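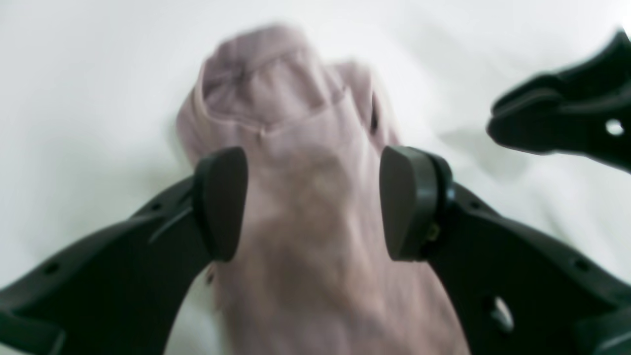
Wrist camera view: a folded piece of pink cloth between the finger pads.

Teaching by demonstration: frequently asked questions

These answers are for people who have booked time on the teaching station at the Buna workshop in Tativthorpe, and for anyone thinking of booking. If you only want to watch a session, the first three answers are enough.

What does teaching a robot by demonstration mean?

A person does the task through the robot while everything is recorded. The recording holds the pictures from the cameras and the position of every joint. A program is then trained on a set of these recordings and tries to do the task by itself. You do not write any code during a session.

Do I move the robot with my hands or with a controller?

Either. Hand guiding means taking hold of the arm and moving it yourself. Remote control means sitting at the desk and moving a pair of handles, which the robot follows. We suggest remote control for cloth, as your hands and sleeves stay out of the camera views. Hand guiding is fine for simple reaching and for showing a fixed position.

Do I need any experience?

No. Most people can pick things up and put them down within their first session. Folding takes longer. Squeezing the handles too hard is common at first and does no harm.

How long is a session?

Sessions are 40 minutes of recording time, with a short break in the middle if you want one. Setting up is not counted. Please arrive by 9 in the morning if you have the first slot, as the arms need to be homed before anyone sits down.

How many demonstrations does one task need?

It depends on the task. Our cloth folding set at present has 152 demonstrations and we are still adding to it. Moving a solid block from one place to another needs far fewer. Cloth never lies the same way twice, so the program has to be shown many starting positions.

What is Husel?

Husel is the recording program on the desk computer. It starts and stops each demonstration, shows the camera views and saves the files. Press the left pedal to start and the right pedal to stop. If you press the wrong one, carry on and mark the recording as spoiled afterwards.

Can I look at the robot directly, or should I use the screen?

Use the screen as much as you can. The program will only have the camera views to go on, so if you rely on something the cameras cannot see, it has no way to learn it. The wrist view feels odd at first because the fingers stay still and everything else moves.
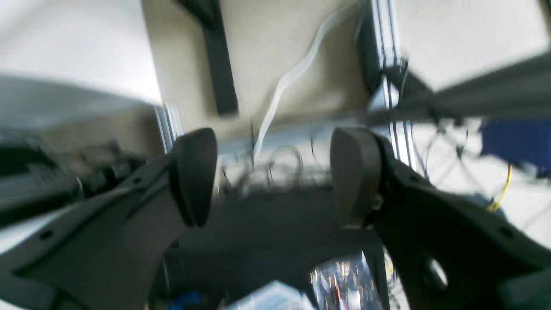 Quick arm movements make this worse. The wrist view smears and the recording is of little use for those moments. Move at the speed you would use to carry a full cup – slower when you are close to the thing you want to grip.

What should I do if I drop something?

Keep recording and pick it up again, if you can reach it with the gripper. A drop followed by a clean recovery is worth keeping. If it has gone on the floor, stop the recording, wait for the arms to come to rest, and then fetch it.

Should I do the task the same way each time?

Keep the order of steps the same, but change where the object starts. For folding, that means gripping at the same part of the cloth each time while letting the cloth itself lie differently. Two people who fold in different ways should save to separate sets.

Which recordings get thrown out?

Those with a long pause in the middle, those where a hand comes into view, and those where a camera has dropped out. Husel flags the last kind for you. The other two have to be marked by whoever is at the desk.

Can I bring my own objects?

Yes, if they are clean, dry and light enough to lift with two fingers. Nothing sharp, and no glass. Tell us beforehand if you want to use something with a shiny surface, as we may need to change the lights.

Is it safe to stand next to the arms?

Stay behind the line on the floor while the arms are powered. The stop button is on the right of the desk. Anyone in the room may press it at any time, and the session can be started again afterwards.

Can I use recordings made in Cáceres?

Only partly. The Cáceres station has the same arms but its cameras sit at a different height, so we keep those sets apart. They can be used for early training. Put the station name in the notes box so that the sets do not get mixed.

Can I have a copy of my recordings?

Yes. Ask at the end of the session and bring your own drive. We keep our copies for 12 months.

How do I change or cancel a booking?

Reply to your booking message. There is no charge for moving a session, but please let us know the day before – the slot can usually be given to someone else.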